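Wandbridge water main renewal moves to second stage

6 December 2020

Replacement of the ageing trunk main beneath Wandbridge will move into its second stage in February, with crews shifting from the Atley end of the line to the section between Caruso Street and the pumping station. The utility responsible for the work, Stestell Water, confirmed the timetable in a notice to affected properties.

The first stage covered the lower part of the route, where the old cast iron pipe had the worst record of breaks. It was finished without a change to the approved design, although one valve chamber was moved to the north side of the road after a telecommunications duct was found in the position shown as clear on the utility drawings.

The second stage is the longer of the two. It takes in 189 metres of trunk main and the smaller distribution pipe that runs parallel to it. A total of 127 properties draw their supply from that part of the network, most of them detached houses, with a short row of shops and a dental surgery at the Caruso Street corner.

The new trunk main will be ductile iron with a cement mortar lining. Distribution pipe will be polyethylene, joined by butt fusion above ground and pulled through the existing alignment where the bore allows it. Where it does not, the contractor will open a trench in the road shoulder. House connections will be renewed as far as the meter at no charge to the owner. Pipework on the house side of the meter remains the owner's responsibility, as it is now.

Stestell Water said the old main had been laid without an internal lining, and that corrosion deposits had reduced its effective diameter over time. The result is a loss of pressure at the upper end of the line during the morning and evening peaks. Flow tests carried out before the design was fixed recorded the lowest readings on the rise behind the shops, where several owners have fitted booster pumps at their own expense.

Owners with a booster pump have been asked to notify the utility before their connection is changed over. A pump set for the old pressure may cycle more often once the new main is in service, and in some cases it will no longer be required. The utility will not remove or adjust privately owned pumps, but it will supply a static pressure reading on request so that a plumber can do so. 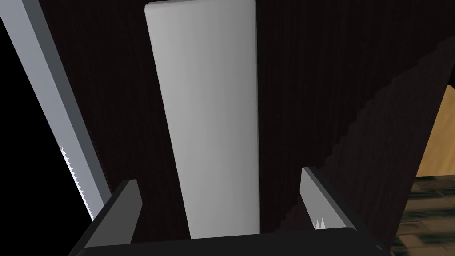
Tracey Rowbotham said the pressure on the rise had been poor for as long as she had lived there, and that she would accept the interruptions if the upper houses were given a reading both before and after the changeover. She asked why the upper section had been left until last when it had the lowest flow. She also wanted the notice to state plainly which side of the street would lose its driveways first, as the plan attached to it was too small to read.

In its reply the utility said the order of work had been set by the break history and by the direction in which the new main had to be commissioned. The line is fed from the Atley end, and an upper section built first could not have been flushed or tested at full pressure. A larger plan has since been placed at the library, along with a schedule of driveway closures by street number.

Interruptions to supply are expected to be short. Each property will be without water once while its connection is transferred, and the rows nearest the pumping station will have a second interruption when the old main is isolated. Written notice will be left at the door at least two clear days beforehand. Customers registered as medically dependent on water will be contacted separately and offered a temporary supply from the hydrant line.

Some discolouration is possible after each changeover. The usual cause is fine iron sediment disturbed by the change in flow direction. Residents are advised to run the cold tap closest to the meter until the water clears, and to hold off on laundry and the hot water system until then. If the water has not cleared within the hour, the fault line should be called so that the nearest hydrant can be flushed.

The new pipe will be disinfected with a chlorine solution, held, flushed and sampled before any property is connected. Samples are tested for coliforms and turbidity by an outside laboratory, and no section will be put into service until its results have been received. On the first stage this step took longer than programmed, with one sample point having to be repeated, and extra time has been allowed in the new schedule.

Traffic on Caruso Street will be reduced to a single lane under stop-and-go control during working hours. The speed limit past the work zone will be lowered to 40 kilometres an hour at all times, including when no crew is present. The bus stop outside the dental surgery will be closed while the trench is open on that side, and passengers should use the stop at the pumping station. Footpaths will stay open on at least one side of the street.

Parking is the other change. There are 63 kerbside spaces between the shops and the pumping station, and those on the shoulder side will be taken out of use in blocks as the trench advances. Each block will be returned once the temporary seal is down. Permanent asphalt will follow after the backfill has settled — the utility has given no date for that work beyond saying it will be done in dry weather.

Four street trees stand close to the trench line. An arborist's report recommended hand or vacuum excavation within the root zone of each, and this has been written into the contract. No tree is marked for removal. One, a mature plane tree near the pumping station gate, will have its lower limbs lifted to give clearance for the excavator.

The old trunk main will not be dug up. Once isolated it will be capped, filled with a low-strength grout and recorded as abandoned on the utility's drawings. Stestell Water said full removal had been priced and set aside, given the depth of the pipe at the Caruso Street crossing and the number of gas and power services laid over the top of it since.

Questions about driveway access should go to the site office, which opens when the crew arrives on site. Questions about billing, meters and pressure readings should go to the utility's customer desk, quoting the property number printed on the notice.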